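Buy the boring toilet

We put off replacing ours for 5 years. Then it started running all night and suddenly we needed one by the weekend, which is a terrible way to buy anything. So, some opinions, typed fast.

First — go to a showroom. Websites sell you a silhouette. Every toilet online is floating in a white void looking like a sculpture, and you pick the pretty one, and then it arrives and your knees hit the door. In a room you see them together, next to a wall, on a real tile floor. You see how far the lid comes out. How much bulk a tank adds. Where a person with a mop is supposed to go. 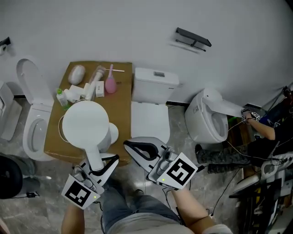
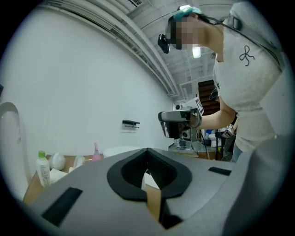
Second, the underside. Ask to see one tipped over. The salesman in Elcombe looked at me like I'd asked to see his teeth, but he did it. All those bends and ledges on the outside, that's where the dust lives, and your going to be the one kneeling there. Smooth sides are worth paying for. A soft-close lid, fine. Heated seat, remote, night light? No. That is 387 dollars of things that will break before the bowl does.

The bowl never breaks. My grandmother's building had plumbing from 1890 and the porcelain outlived every pipe in it. What goes is the cheap plastic valve inside, and that's my real complaint. Nobody puts the valve on display! You should be able to pick it up, push it, ask what a new one costs. At Dolport they quoted me 40 dollars for the part and couldn't say if they'd still stock it in October. Irnometti at least had a parts list taped to the counter. Small, faded, wonderful.

So we bought the plain one. Two pieces, tank on the back, button on the lid. My sister says it looks like a dentist's office. It flushes, it's quiet, and I can get a rag behind teh thing without taking the door off.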